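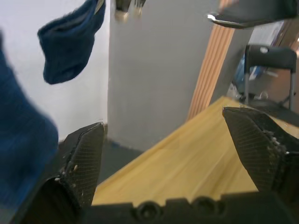 Black mesh pads, white specks along the edges.

Wed 26 June

Madder again, and a good long day of it. Georges Geagea had already weighed the skeins by the time I got my apron on, bless him, so we went straight to the bath and didn't lose the morning the way we did last time. Batch number is 106 (I skipped 105 in the book because I smeared the page, please don't go looking for it).

Wool is the Nimri two-ply, scoured yesterday and left in plain water overnight. Alum at 8 percent of the dry weight, which is lower than I've been using, and I wanted to see whether we'd miss the extra. Georges thinks I've been over-mordanting for years and that's why the yarn comes out with that slightly sticky hand. He may be right! The skeins I pulled this afternoon are softer than anything from the February lot, though I'll hold off bragging until they've dried properly and been wound.

Temperature is still the whole fight. I crept up over two hours and parked it just under the point where the browns start to come through, and then of course the phone went and I came back to find it a good bit hotter than I'd left it. The big burner doesn't have a low setting worth the name. It has "off" and "soup." I took the pot off the heat with the lid on for a while and put it back on the small ring, where it behaved. So if the color of the last two skeins reads a little more brick than the first four, blame me and the phone, and don't write it up as a mordant effect.

Water was from the Lanitz tap, not the rain barrel. It's hard water and madder likes that, the reds come up clearer. I keep meaning to do the same recipe side by side in both and I keep using whichever is closer to the stove. Ingvild Söderlund has offered to carry the rain water in if I'll promise to do it on a day she's here, so that's settled, next time we both have a free afternoon.

Exhaust bath: kept it. It's in the bucket with the blue lid. There's easily enough left for a coral, maybe a peach after that, and I'd like to try it on the silk noil before it goes sour in this weather. Please nobody tip it out.

Also spoke to Plosulard about the fall order. They want more than 4,000 yards and they want it all in one red, and I had to explain, as kindly as I could, that I can give them one red per pot. They were nice about it. We agreed I'd dye everything first, lay it out, and sort it into groups that sit well together. I think the shading will be lovely in a blanket, but I would think that.

To do: wind and tag 106, light-fastness strips in the south window, order more cream of tartar, find the good thermometer. I had it Monday. Ingvild says to look in the indigo drawer and I haven't yet.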